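Section 3: Getting your first novel into Ramura

Okay, you've installed the program and made an account, so now comes the fun part – putting an actual book in it! I set up my second-chance romance this way last August and I've used the same steps for every manuscript after it.

Before you start, save a copy of your draft somewhere outside Ramura. I keep mine on a thumb drive in my desk.

1. Open Ramura and click New Project. Choose Novel. (Serial looks tempting, but it locks your chapter lengths.)

2. Type a working title. Mine was "Tejada Summer" for ages and I changed it the night before I sent it out, so don't agonize.

3. Click Import and pick your file. Ramura splits chapters wherever it finds the word Chapter on its own line. My 67 scenes came in as 21 chapters, which was right on the nose.

4. Go to People and add your two leads first. Fill in the name, the age at the start of the book and the age at the end. If your couple meets at seventeen and reunites at forty, both ages matter, and the timeline won't draw without them.

5. Open Timeline and drag each scene to its year. Flashbacks go on the lower track.

Note: Scenes with no point-of-view character show up gray. They still export just fine.

Caution: Do not press Merge Tracks while you're sorting flashbacks. It puts everything in date order and Undo only goes back 3 steps. I lost a whole Monday evening to this!

6. Make your boards. A board is just a wall for loose bits – a line of dialogue, a song, the name of a street. Click Boards, then Add, and give it a name you'll recognize later.

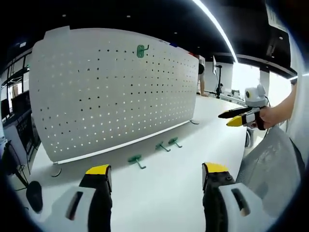 Fig. 3. White pegboard with a green hook.

7. Link a board to a chapter by dragging its name onto the chapter title. You can link one board to as many chapters as you like.

8. Click Save Version and type a short label. I use things like "before Emlyn read it" (thanks, Emlyn Parry, for all 79 comments).

If the chapter list looks empty after importing, close the project and open it again. Still empty? Check that your file isn't open in another program, then repeat step 3.

Exporting for beta readers is in Section 4.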